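Mesiswood: a haunted forest in plain text files

Version 4. Compiled by Zamfira Nistor, with maps and corrections by Anju Uniyal.

What you get

Mesiswood is a system-neutral setting for fantasy games, kept as a folder of text files so that it can be searched, printed, argued with and badly edited at midnight. It covers one forest, the two towns that blame each other for it, and the barrow road between them. There are 54 keyed locations, 95 rumors (a fair number of them lies) and a timeline that starts 2,000 years before play and gets vague whenever the elves are in charge of it.

You will need a ruleset, some players and a tolerance for moss.

Folder layout

places/ has one file per keyed location. File names match the map numbers, except for the Drowned Mill, which moved when the river did and kept its old number out of spite.

people/ has everyone with a name. Innkeepers are in here too, so please stop writing to ask whether the innkeeper has a name.

rumors.txt is a single table, tab separated. Columns are rumor, who tells it, truth and consequence. The truth column takes yes, no, or used to be.

timeline.txt runs oldest first. Dates before the Sealing are given by reign, and several kings reigned at the same time in the same chair. We have left this alone.

maps/ has the forest at three scales and a floor plan of the Abbey of Pimora, including the part of the Abbey that isn't there during daylight.

The short history

Prolta was a mining town until the miners broke into the lower barrow and found it occupied. The town then became a fortress, a ruin, a shrine to the people who had ruined it, and lately a market with very good onions. Pimora grew up around the abbey on the far side of the trees. Its monks were sent to keep watch on the barrow and chose a site from which it can't be seen.

Between them stands the wood itself. It was planted in one night by the Queen Under Leaf, to hide the road her daughter had left by. It has been growing over things ever since: three villages, a toll house, most of an army. Travelers who stay on the road arrive. Travelers who leave it also arrive, though sometimes it's the previous autumn.

Using it at the table

Start the party in Prolta with no money. Roll twice on the rumor table and hand one result to the most trusting player. Wandering encounters are checked at dusk, at midnight and whenever someone says the forest seems quiet.

Distances are in hours on foot. Horses won't go past the Weeping Stile, and the one horse that will is written up in people/.

The tree-speech phrases are meant to be read aloud, slowly, while looking at the most nervous person present. If you can't roll your r's, play a birch.

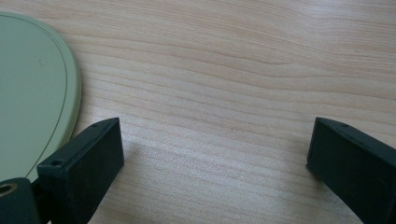 Tabletop with a pale wood grain.

Known problems

The Lantern Wight has two different deaths. Both are in the timeline and he is bitter about both, so play it that way until we pick one.

Location 31 says the door opens inward. Location 32, on the other side of it, says the same. Anju drew the map so that both are correct and I would rather you didn't look at it for long.

The treasure in the Abbot's cistern was priced under an older draft, when silver was worth something. Halve it, or let the players buy Prolta. One group did, and reported that the drains were a disappointment.

The Queen's daughter is called Ilvet in the places files and Ilveth in the rumors. This began as a typo. By version 3 it had become a religious dispute between the two towns, and now it can't be fixed.

What changed in version 4

Rewrote the Toll of Hands, which used to kill everyone.
Toned down the Toll of Hands, which still killed everyone.
Added the Agarwal Bequest, a set of six linked locations about a dead merchant's will and the house that refuses to be inherited. It works well as a first session if your players like paperwork.
Removed the talking badger. He is in the people folder under a different name and has been told to keep it down.
Sorted the rumors by teller.

Sending corrections

One problem per message, with the file name in the first line. Spelling goes to Zamfira and geography goes to Anju. Theology goes to whichever of us you have annoyed less.

New locations are welcome if they are under a page and contain something for the players to do besides listen. We don't take prophecies. There are eleven already, and the last one came true during testing.

Terms

Copy it, change it, run it for strangers, translate it. Keep both our names on it and call your version something else if you cut down the trees. Please don't sell the maps on their own.

Version 5 is planned for November, if we can agree about the wight.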